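The Lellescombe Games Drawer – Gallery

Every house has a drawer where board games go to lose their boards. Ours at Lellescombe is 396 millimeters wide, sticks in December, and had not been emptied since we moved in. This page records what came out of it, in the order it was put on the table. Click for larger versions, if larger is what you want.

Most of the contents belonged to Prurnance, a game of trade and shipwreck that we bought secondhand and have finished exactly once. The rules run to 12 pages and contradict themselves on two of them. We kept the rules, mainly for the arguments.

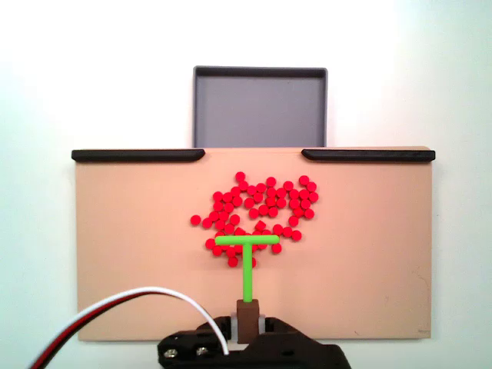
Counters are the real population of any games drawer, and they outlast everything they came with. The dice go, then the instructions, then the lid, and the counters stay on and multiply. Spread out on the tan board, the red ones make a heart if you're feeling generous and a cloud if you've just been asked to put them away. The bright green T is the thing for shoving them with, and it beats the side of your hand. The gray tray behind has a raised rim, a feature I have come to respect after an afternoon on my knees looking under the radiator.

I did briefly consider sorting the counters by condition. Then I had lunch.

The Conceição set came out next, from the very back. It was a present, it is beautifully made, and the rules are in Portuguese, so for years we have played it as a kind of checkers with more sighing. It now lives on the shelf, where visitors can admire it and, with luck, not ask.

Last out was the Rodico box, or the two halves of it, which had drifted to opposite ends of the drawer. The corners are more tape than cardboard. I added some tape.

Final arrangements, for anyone inheriting the drawer: flat things at the bottom, counters in a bag with a knot in it, and Prurnance on top so that someone might feel guilty enough to play it. The drawer still sticks. I have rubbed a candle along the runners – it now sticks and smells of vanilla.

Gallery updated 2022-05-12. The cupboard under the stairs is next, but don't hold your breath.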